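Jornada de puertas abiertas en la comisaría de Taldale: mucho folleto y pocas respuestas

La cola empezaba antes de las diez y daba la vuelta al aparcamiento. Familias con carritos, jubilados, un grupo de instituto con cara de haber venido obligado. La Oficina del Sheriff de Taldale abría sus puertas por primera vez desde que Stojan Mladenović asumió el cargo, y el programa prometía «transparencia total, de la celda al despacho». Me quedé con la frase porque es de las que conviene comprobar.

De la celda vimos el pasillo. Al despacho no se entraba.

El sheriff recibió a los visitantes en el vestíbulo, de uniforme, y habló nueve minutos. Dio las gracias al condado, a la Junta de Comisionados y a la empresa Cludix, proveedora del nuevo sistema de gestión de avisos. Repitió tres veces la palabra «confianza». No dedicó ninguna a su antecesora, Azra Nikolaidis, suspendida en febrero por la respuesta de la oficina a las inundaciones del barrio de Zirkwood, cuando hubo llamadas de emergencia que tardaron horas en recibir contestación. Nikolaidis ha recurrido la suspensión y el asunto sigue pendiente. En los paneles con la historia de la oficina que adornan la escalera, su mandato ocupa una línea y no tiene retrato. El de Mladenović, que lleva cinco meses, tiene dos.

La primera parada fue la sala de comunicaciones. Nos dejaron pasar en grupos de doce y nos pidieron que guardásemos los teléfonos. La guía, la sargento Éabha Doherty, conoce el sitio y se explica bien, y lo digo sin ironía: fue lo mejor de la mañana. Contó cómo entra una llamada, quién la clasifica, en qué momento se avisa a los bomberos y qué ocurre cuando dos patrullas piden apoyo a la vez. Le pregunté cuántos operadores había de guardia la noche de Zirkwood. Contestó que no podía hablar de eso mientras hubiera un procedimiento abierto. Es una respuesta correcta. También es la que llevamos oyendo desde febrero.

Pregunté entonces cuántos hay ahora en el turno de noche, que no forma parte de ningún procedimiento. Me remitió a la oficina de prensa, cuyo mostrador estaba en el vestíbulo y cuya encargada había salido a comer a las once y veinte.

El sistema de Cludix merece un párrafo. Según el cartel de la entrada, el 98 % de los avisos se asigna ya «dentro del tiempo objetivo». El cartel no decía cuál es el tiempo objetivo. El técnico que hacía la demostración tampoco lo sabía, aunque enseguida aclaró que él se ocupaba de las pantallas. Un vecino de la primera fila quiso saber si el objetivo era el mismo que el año pasado o si lo habían cambiado al instalar el programa. Buena pregunta. Le regalaron un bolígrafo. 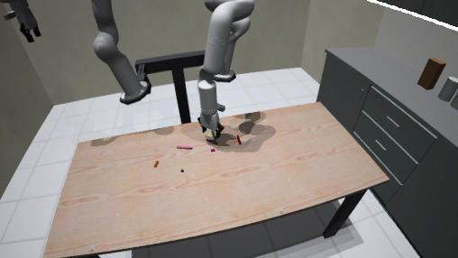 Después tocó el edificio nuevo, el que se pagó con el bono aprobado en las urnas, y allí el recorrido se volvió más lento. Hay una sala de formación, un gimnasio y un almacén de pruebas que se ve a través de un cristal. El almacén tiene capacidad para 1.000 cajas, según el folleto, y el agente que lo custodiaba explicó con paciencia la cadena de firmas necesaria para sacar una. No quiso decir si ya se había corregido el desfase que señaló la última auditoría del condado, la que encontró 464 registros sin ubicación asignada. Dijo que era una cuestión «de etiquetado». Puede ser. La auditoría lo llamaba de otra manera, y quien quiera leerla la tiene en la página de la Junta, bastante escondida, en el apartado de anexos.

Del gimnasio no tengo nada que contar. Es un gimnasio.

A mediodía hubo coloquio en el salón de actos. Estaba previsto que durase una hora y se quedó en 50 minutos por el retraso de los grupos. Las preguntas se entregaban por escrito y las leía el moderador, que es asesor del propio sheriff. Presenté dos y no se leyó ninguna. Sí se leyó una sobre los perros de la unidad canina y otra sobre cómo hacerse agente, a la que Mladenović respondió con detalle.

Binta Tijani se levantó sin papel. Preside la asociación vecinal de Zirkwood y tuvo el agua por la rodilla en su propia cocina. Preguntó cuándo se publicará el registro completo de llamadas de aquella noche. El moderador le recordó el formato. Ella repitió la pregunta, más despacio. Hubo aplausos al fondo de la sala y el sheriff, hay que reconocérselo, cogió el micrófono y dijo que se publicaría «en cuanto los abogados lo permitan». Tijani quiso saber si hablaba de los abogados del condado o de los suyos. Se pasó a la siguiente pregunta.

La comisionada Mirjana Petek, que votó en contra de la suspensión de Nikolaidis y a favor del contrato con Cludix, seguía el acto de pie junto a la puerta. Al salir me dijo que la jornada le parecía «un primer paso». Le pregunté cuál sería el segundo. Mencionó una comparecencia en agosto ante la Junta, sin precisar si será pública. He pedido la confirmación por escrito y la añadiré a esta crónica si llega.

Cuestiones prácticas, por si repiten. Se aparca mejor en la calle Kinyua, detrás del juzgado, que en la explanada. La visita completa lleva toda la mañana y no hay donde sentarse entre la sala de comunicaciones y el edificio nuevo. El café era gratuito y malo. A los niños les dejan subir a un coche patrulla y encender las luces, y esa cola avanzaba mucho más deprisa que la de los adultos.

Me llevé a casa el folleto, dieciséis páginas en papel grueso. Busqué el presupuesto de la jornada y no figura. Busqué también el organigrama, para saber por fin quién dirige el turno de noche. Hay un recuadro con el nombre del puesto y, debajo, la palabra «vacante».

La oficina de prensa tiene mis preguntas desde aquella misma tarde: operadores por turno, definición del tiempo objetivo, estado de los registros del almacén y fecha de publicación de las llamadas. De momento he recibido un acuse de recibo automático y una encuesta de satisfacción.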